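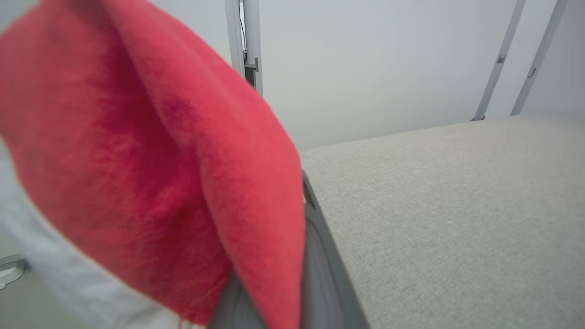

Rogério says the Mulder fingers let go of fleece too late, and he'd want that sorted before Neten gets a yes from us. Fair point. Logged it as open.

August, trial kit, continued. Red fleece again, gray finger under the fold. Left the grip force at the vendor default. Log stands at 1,811 picks, 54 marked as late release – nearly all on the thick stuff. Thin cloth is fine.

Still to do:
swap the finger pads (Neten sent up to 3 spare sets, check the box)
rerun fleece at lower force
ask Ketill for the Cultthorpe quote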